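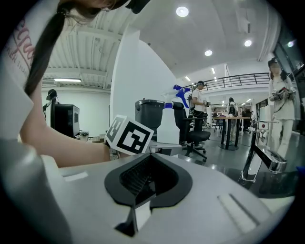 Iqra Tarar wrote that vinegar had taken the shine off her stone counter in one summer, and I've been fretting ever since, as I've used it on everything for years. Our kitchen has a stone counter by the window, a glass stovetop and a tiled floor, and I do love having one bottle for the whole lot. Is there something gentle I can mix at home that won't hurt any of them? I'd rather not buy 4 different cleaners if I can help it!

Community > House and Garden > Cleaning
Posted June 4, 2020 by Muria

Begović
Oh, please put the vinegar away for the stone, at least – marble and limestone really don't like acid, and lemon is just as bad. What I do is fill a spray bottle with warm water, add a small squirt of plain dish soap (truly small, or you'll be wiping streaks until supper), and tip it gently back and forth to mix. Spray, wipe with a soft cloth, then go over it again with a clean damp one and dry it off. It does nicely on my tile and my stovetop too, once the glass has cooled. My mother kept her counters lovely this way and she cooked every single day. Make it up fresh each week and write on the bottle what's in it, and never mix in bleach or anything left over from another cleaner.

Nutus
vinegar is fine on glass, just not stone. I buy mine by the gallon

Imano
Begović has it right, I think. I'd only add that dull spots from vinegar are usually etching, so more cleaning won't lift them. We had ours polished last September and paid 60 dollars for one small patch, which I thought was fair – the man was very patient with all my questions, bless him. Do try any new mix in a corner first.

Last updated by Muria: switched to the soap mix, thank you all so much!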